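Clothing swap returns to Rowbotham hall on Sunday

The Hanodov clothing swap is back on Sunday with a longer rail and more hangers. Shirts and light jackets hang together this time, in pink, white and khaki.
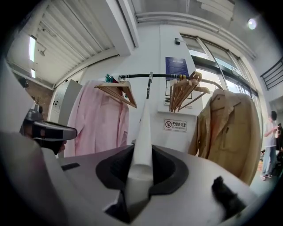 Doors open at 10 a.m. Visitors may bring up to six items, clean and with all buttons in place. Each piece earns one token. Coats go to the Grirari table by the entrance.

What to bring
- Shirts, light jackets and knitwear
- Spare hangers, wooden or plastic 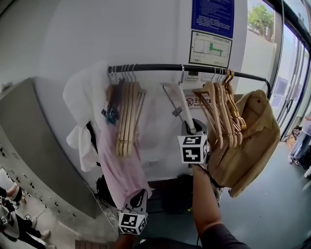 - A bag to carry things home

Entry is $5, free for children. The spring swap took in 77 bags.

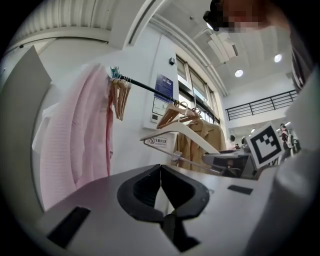

Clothes left at closing go to the Tritura thrift store.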